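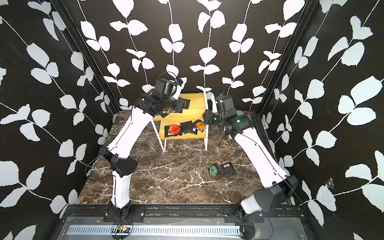
Savamgate opens its doors again in October

The artist-run space Savamgate has been closed to visitors for most of the year. In October it will open again, in the former printing house on Susora Street, with a group exhibition called Karaki. We met one of the two people who run the place. She asked us not to print her name, as they have always signed everything together as Savamgate, and we respect this wish.

The first Savamgate was a shop window and one narrow room behind it. "In the old place we could hang maybe four paintings, and then the visitors had to stand on the street," she says. "In summer it was pleasant. In winter we had very short openings."

The new space has 875 square feet on the ground floor and a cellar, which they are allowed to use for storage but not for the public. The rent is higher, and she does not hide that this made them nervous. For the first months they paid both rents, and for this reason the renovation went slowly. The floor was sanded twice. The large windows to the courtyard had been painted over by a previous tenant, and to scrape the glass clean took longer than to build all the new walls.

"We had a plan of three weeks. I still have the paper with this plan. I keep it in the drawer and I don't look at it."

The money came from small amounts. There was a print sale in spring, where artists who had shown in the old room gave one work each, and it brought enough for the electricity and the lamps. The list of people who helped, with money or with hands, has 1,053 names, and it will be printed on a long strip of paper and hung in the corridor. She read all the names for mistakes and she found many.

Karaki will show the work of 20 artists. Some of them are known to the regular visitors, but more than half have not exhibited in the city before. There was no theme in the invitation. The artists only received a drawing of the rooms with the measurements and were asked to choose a place for their work. Naturally several of them chose the same wall.

"We did not decide for them. We gave everyone the phone numbers and they had to speak with each other. Two painters now share this wall, and one of them changed her work completely after the conversation. I like it better than her first proposal, but maybe I should not say it."

Besides painting there will be drawings, textile, a sound piece for the staircase and one video, which runs in the back room with the curtain closed. The sound piece is quiet and it can be heard well only in the morning hours, when there is less traffic. For this reason the gallery will open already at 10 in the morning during the exhibition, which for an artist-run space is rather early.
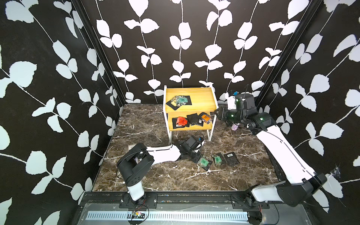

The opening night

The doors open at 7 in the evening. At 8 there will be a performance in the courtyard, which lasts 40 minutes, and guests are asked to come with warm clothes. If it rains, the performance moves inside and there will be less room for everybody.

After it the group Evau will play. They are three musicians with an accordion, a double bass and a drum, and they played also at the very last evening in the old place. The neighbours from the upper floors are invited personally, with a letter under each door. "In the first place we forgot to do this one time," she says. "It is better to invite them."

Entrance is free. Soup and bread will be served until they are finished, and drinks are sold at the bar for 2 pounds.

And afterwards?

The exhibition stays open for five weeks. For the winter they plan two solo shows and a drawing evening once a month, where everybody can come and no experience is needed. Proposals for the spring can be sent already now, by post or brought by hand to the gallery. They prefer paper, and every proposal gets an answer, although sometimes it takes a while.

We asked her if they would like to move again some day, to something even bigger. She laughed and said that first she wants to unpack the cellar.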